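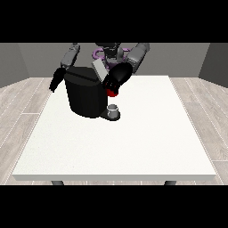 Gidedport harbor walk reopens to visitors, ferry hours still up in the air

May 29, 2021

By Marilou Pascual

The lower harbor walk in Gidedport is open again. Gates were unlocked at 11 this morning, an hour later than posted, and people were already lined up back to the fish stalls.

The walk runs from the old customs shed to the foot of Sembiring Hill, right along the water. It had been shut since February, when a storm knocked out part of the sea wall and took the railing with it. Repairs covered 573 feet of wall. New railing, new lamps, same old paving stones for the most part. A few are loose near the shed so watch your step.

What's open: the walk itself, the three viewing decks, the public restrooms by the ferry landing. The lighthouse stairs are not open. No date on those yet.

Ferries are the messy part. Boats to the far bank are running, but only four crossings a day for now, and the times taped up at the landing this morning did not match the ones on the town's website. The harbor office says to go by the paper schedule. Last boat back leaves before sunset, and there is no night bus over the bridge, so anybody going across for dinner should plan on a taxi.

"We'd like more boats, sure," said Lilibeth Lacson, who manages the landing. "I have two crews. When I get a third one trained we'll add crossings. I'm not going to promise a day."

Tickets are sold at the window only. Cash or card. The Prellow day pass, which used to cover the ferry and the hill tram, is good on the tram but not on the boats until further notice. Several visitors found that out at the gangway today and were not happy about it. Day passes bought before the closure will be honored on the tram, according to the harbor office, even if the printed date has passed. Bring the paper one.

Over at the Vumo guesthouse, two doors up from the customs shed, owner Remedios Javier said her rooms are almost full for next weekend. Mostly families from inland, some hikers. She had been renting to the wall crew all spring. "They were good guests but they got up at 4," she said.

Not all the businesses are back. Of the cafes on the lower row, 3 had chairs out today. The bakery on the corner has a sign up saying it is hiring and will open when it can. The boat tour desk is closed and the phone number on the door rings thru to a full mailbox.

Cherry Mae Ocampo came in on the early bus with her mother and walked the whole length twice. She liked the new decks, less so the lack of shade. "Bring a hat. There's nothing to stand under until you get to the hill."

Parking: the upper lot on Sembiring Hill is free this weekend. The lower lot is still full of constuction fencing and closed to cars. Tram from the upper lot runs every 20 minutes, strollers OK, bikes not.

Guided walks of the old port quarter start up again next week with Tarcísio Teixeira leading. Meet at the customs shed, sign up at the ticket window. Groups are small and the route has a lot of steps.

Ferry times will be added to this story once the harbor office confirms them.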